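Print this page
E-mail this article

3.2 Task set-up and the wrist view

All trials were run on the same bench arm, fitted with a two-finger parallel gripper and a small colour camera at the wrist. The task is simple to state. A toy vegetable lies on a gray work surface, a plate lies somewhere else on it, and the arm must pick up the toy and set it down on the plate. The policy receives the wrist image and the joint positions. It is given no map of the table, no depth reading and no object coordinates.

We chose this task for its weak point. A wrist camera sees the object well only when the gripper is already pointed roughly at it, and the goal moves out of view as the arm goes in for the grasp. A policy that looks only at the current image has to find the plate again after the lift. In earlier work with the Sila policy we noticed that many failed trials had a sound grasp followed by a long, wandering search, and that the search was worst when the plate had last been seen near an image border. The method in this paper, which we call Lastdale, keeps a short record of where the goal was last seen and hands it to the policy as a small extra input.

The record is kept in the robot's base frame. At each time step a light segmentation head marks the pixels it believes belong to the goal. If the marked region is large enough, its centre is projected onto the table plane using the known camera pose, and the estimate is stored with a confidence value. If the region touches an image border, the centre is biased toward the middle of the view - only part of the plate is counted - so the stored confidence is lowered in proportion to the length of the border contact. The gripper fingers cause the same kind of bias when they cover part of the goal, and we treat them the same way. A fixed finger mask, drawn once by hand for each finger opening, tells the head which pixels can never belong to the table.

Figure 4 shows a view of the kind the record is meant to handle. The toy eggplant is in the open, well clear of both fingers, and a grasp point is easy to find. The plate is a harder case, being partly behind the left finger and partly outside the image.
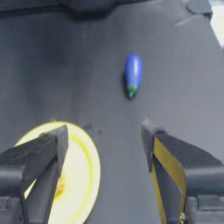 Figure 4. Wrist camera view with the gripper open. The eggplant is between and beyond the fingertips; the yellow plate is only partly in view at lower left.

Two further points about this view affect the segmentation head. The first is colour. The plate is yellow and so is the strip on the inner face of the right finger, and a head trained on colour alone tends to join the two whenever the plate comes near that finger. The finger mask removes most of these errors. The second is shading. The eggplant throws a dark shadow to its left on the gray surface, and in early versions the head sometimes took a shadow of this type as part of the object, which pulled the grasp point to one side. We added random shadow patches during training and the effect became small enough to ignore.

3.3 Training data

The policy was trained on 1000 demonstrations collected by hand guiding. The toy and plate were placed freely by the operator, who was asked only to keep them apart and within reach. We did not remove demonstrations with a clumsy approach or a second attempt at the grasp, as these are often the ones in which the plate leaves the view for a long time. The final set was frozen on 19/02/2021 and no trials run after that date were used for training.

Vilgot Lundgren labelled the goal regions used to train the segmentation head. Labels were drawn on the visible part of the plate only. We tried the other option, in which the labeller completes the hidden part of the rim by eye, but the head then learned to guess at plates behind the fingers when there were none, and we went back to visible regions.

3.4 Comparison and results

We compared three policies. Sila uses the current image only. Zevell stacks the last 9 images and leaves it to the network to work out what matters. Lastdale uses the current image and the stored goal estimate. All three share the same image encoder and were trained for the same number of steps. Each was tested on 70 starting layouts, and the layouts were the same for every policy.

Lastdale finished more trials than either of the others, and the gap was widest on layouts where the plate began at an image border. Zevell did nearly as well when the move from grasp to plate was short. On long moves its image stack ran out before the plate came back into view, and from that point it behaved much like Sila. Grasping was similar for all three, as we expected, because the stored estimate says nothing about the toy.

Lastdale failed in six trials. In most of these the plate had been seen only as a thin sliver before the grasp and the stored centre was too close to the finger. The arm then lowered the toy onto the rim - or just short of it - and let go. A plate model with a known radius would correct this, but it would also tie the method to one plate. We return to this in Section 5, where the same policies are tested with the Gunn gripper, whose wider fingers hide more of the table.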